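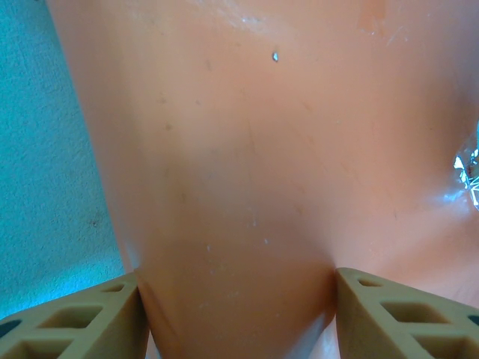

Peach-orange, against a teal wall.

2 min read

Sandwood grazing update, 2021-10-31. Quick one this month. Goats are out of the reserve's north side, finally. Count in April was 361 head inside the boundry, last week 18. Selim Gündoğdu and the Keskin herders did most of the moving, thanks to them. Deer back at the Flatham waterhole, two fawns. Fence money: 2,510 in, 4,000 needed. Adelino Matos has the list of gaps, call him before you you go up. Gate stays shut after dark.

We use cookies to remember your newsletter settings. OK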